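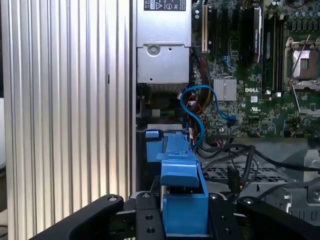

The open chassis of a desktop computer, with its power supply and Dell motherboard.

Cordero shelter for families delayed to May

9 January 2019

The opening of Edora House, a transitional shelter for families leaving domestic violence, has been moved to May while the building's fire separation work is completed, according to an update posted by the Arkis Foundation, the nonprofit that owns the property.

The two-story building on the north side of Cordero was used as a nursing home until the foundation bought it. Plans call for 4 family suites on the ground floor and single rooms above, with a shared kitchen, a laundry room and office space for case managers. Total capacity will be 55 residents, children included.

The county inspection office approved the framing and plumbing. It did not approve the rated walls between the suites and the main corridor, where pipe openings had been left without firestop material. The contractor, Amgate, will reopen sections of the corridor wall, seal the openings and request a second inspection.

The foundation said the correction falls under the existing contract and will not change the construction budget. Operating costs are a separate item. A grant covers the first 2 years of salaries for overnight staff, and its start date has been moved to match the new opening.

Referrals will be handled through the county crisis line. Families may stay up to nine months, with extensions reviewed case by case. The street address will not be published.

The crisis line received 2127 calls last year, and over half came from callers with at least one child in the household. Until the shelter opens, the county will continue to place families in motel rooms under its current voucher program.

Donations of furniture are on hold until storage space is available. Gift cards and new bedding are still being accepted at the foundation's main office during business hours.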